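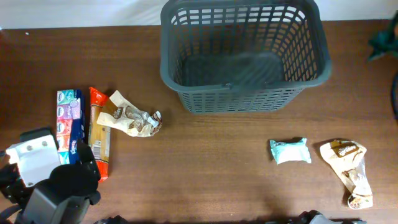

I've been painting toy soldiers long enough to have opinions about drying times, and the one I'll defend to anybody is that you should wash your models before you prime them, metal and resin especially. I skipped it for years. Then a whole unit of my Husar cavalry shed its paint along every raised edge the second time they came out to play, and I've been a washer ever since! Lukewarm water, a drop of washing-up liquid, an old soft toothbrush, and a good rinse. The bigger pieces can go to drain in a plastic basket like the grey one up there, with slots all round the sides, and mine has the same solid bottom so I lay a folded tea towel in it first or the feet sit in a puddle. Swords and loose hands go in a tea strainer. You only need to lose one hand down the plughole to learn that.

Right, priming. I do mine outdoors if it's dry and not blowing, and March is usually the first month I can get away with it. Shake the can for longer than you think you need to (I put a song on), start the spray off to one side of the model, sweep across, and let go once you're past the other side. Short passes. If it comes out dusty you're too far away or it's too warm, and if it's gone shiny and thick, put the can down and go and have a cup of tea.

Now, sticks. Manon Paquette at our club mounts everything on wine corks, but she drinks more wine than me, so I use old pill bottles with a blob of poster tack on top. Nine to a batch is my limit. I tried 12 once and by the time I'd finished all the belts I hated every one of them.

A few odds and ends I get asked about:

Wet palette. Mine's a sandwich box, a sponge cloth and greaseproof paper — baking parchment, the non-stick sort, and not the waxed stuff. Change the water every few days or it starts to smell like a pond.

Brushes. Never let paint get up to the metal bit. Rinse often, a little brush soap at the end of the night, shape the tip with your fingers and store them lying down or points up. The knackered ones become drybrushes.

Pots. Wipe the rim before you close the lid. I lost a lovely bottle of Skirkitetti green to a crusty cap and they'd stopped making it, so I'm still cross.

Basing. I put PVA down, dunk the base in sand, and leave it overnight. Thinned PVA over the top the next day stops it all coming off in the carry case. Paint it after that, and leave the tufts until you've varnished, as matt varnish makes them look sad.

The Wudard spearmen are next on the desk, some 182 of them if you count the ones still in bags, and I haven't even filed the mould lines yet. I'll write up how I do the shields when I get that far.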